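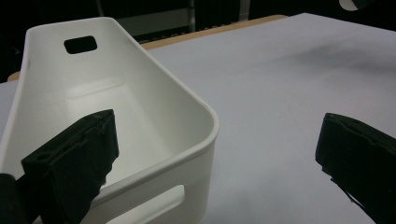

White basket on the covered table, seen from the hand-held gripper.

From: Helju Mets
To: the Grullitz list
Date: January 10, 2018
Subject: Re: teaching the basket by hand

Hello Alper and all,

On Monday Alper Sarıgül wrote:

> We have 60 demonstrations of the basket now, but the policy
> still closes the fingers beside the rim, not over it. Do you
> record with the hand tool or with remote control? And do you
> always start from the same place?

In Vilthorpe we tried both. With remote control I made 7 good demonstrations in one morning, and my wrist was tired. With the hand tool Dalia made 69 before lunch. So for this task I would stay with the hand tool.

About the start position: please vary it. In my picture one finger already reaches over the near wall and the other is still outside, over the table. I like to have many such moments in the data, with the rounded corner of the rim between the fingers. When all our recordings began from straight above, the robot did not know what to do near a corner.

One more difficulty is the color. The basket is white and the cover on the table is also white, so the edge is hard to find in some views. The dark handle opening at the far end helps a little. Dalia wants to try a gray cloth next week - I will write how it goes.

Alper, how wide do you open the fingers before you go down to the rim? We open fully, but maybe this is too much.

With kind regards,
Helju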